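4.2 Reader response to series branding in category romance

The second strand of the study concerned the way readers who review books online respond to imprint and series branding. Earlier work on category romance has treated the line (the numbered, uniformly packaged series) as a marketing device that sets expectations of length, heat level and ending. Less has been said about whether reviewers mention the line at all once they have finished a book, and whether its mention is tied to a favourable judgement.

The corpus for this strand was drawn from the Halliday set described in Section 3. After duplicates and promotional posts without an evaluative passage were removed, 375 reviews remained. Each was coded for the presence of a reference to the imprint, the series or the cover design, and for the position of that reference in the review. Coding was carried out by Hirose and Minami working separately. Disagreements were passed to Sakai, whose decision was taken as final. Reviews that named the publisher only in a disclosure statement for an advance copy were placed in a category of their own, as such statements are required by the platforms and say little about the reader's interest in the brand.

Of the 375 reviews, 153 referred to the line in the evaluative passage. These references clustered in the opening paragraph and were most often comparative, setting the book beside an earlier title in the same line. References placed late in the review tended to be complaints, usually that the book was too short for its plot or that a secondary couple had been set up for a later volume. Cover design was mentioned less often than the pilot coding had led us to expect. Where it was mentioned, the reviewer usually wrote about colour and typeface and left the figures on the cover alone.

Two of the authors in the set, both published under the Dendik line, accounted for a large share of the comparative references. Removing their titles lowered the overall rate but left the pattern of position unchanged. We therefore retain them in the results reported below and mark them separately in the appendix. The Drikley line showed the reverse tendency: its reviewers rarely named it, although its covers carry the most prominent series lettering of any line examined. Katayama and Kobori have suggested in an earlier working paper that heavy lettering is read as a sign of cheapness by long-term readers. Our data neither support nor rule out that account. 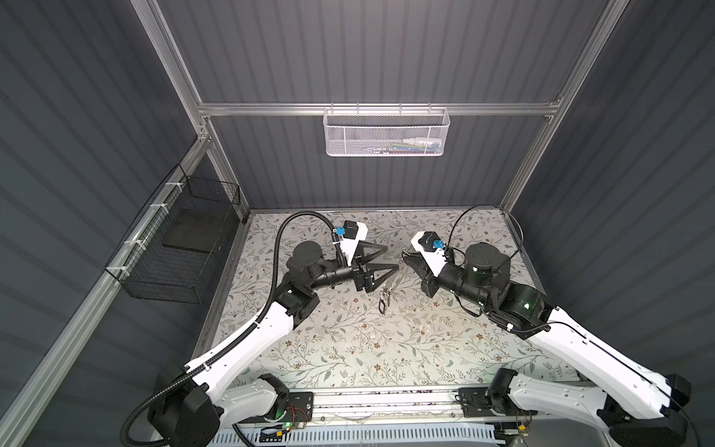

Figure 2. Enclosure with ribbed dark grey walls, aluminum extrusion frame, white mesh basket on the crossbar and black wire-grid basket on the left rail.

A limitation of this strand is the language of the corpus. All reviews were written in English, and translated titles were excluded at the sampling stage. Readers of romance in translation often meet a line under a different name or with no line name at all, so the rates given here should not be carried over to them. A further limitation is that the reviewers are self-selected and write for an audience familiar with the genre. Casual readers who buy a single title at a supermarket or an airport are absent.

Star ratings were collected but are not analyzed in this section. Ratings for reviews in the Uvik subset were missing for the whole of August and could not be recovered from the archived pages. The relation between rating and brand reference is taken up in Section 4.3, using only those reviews for which both values are present.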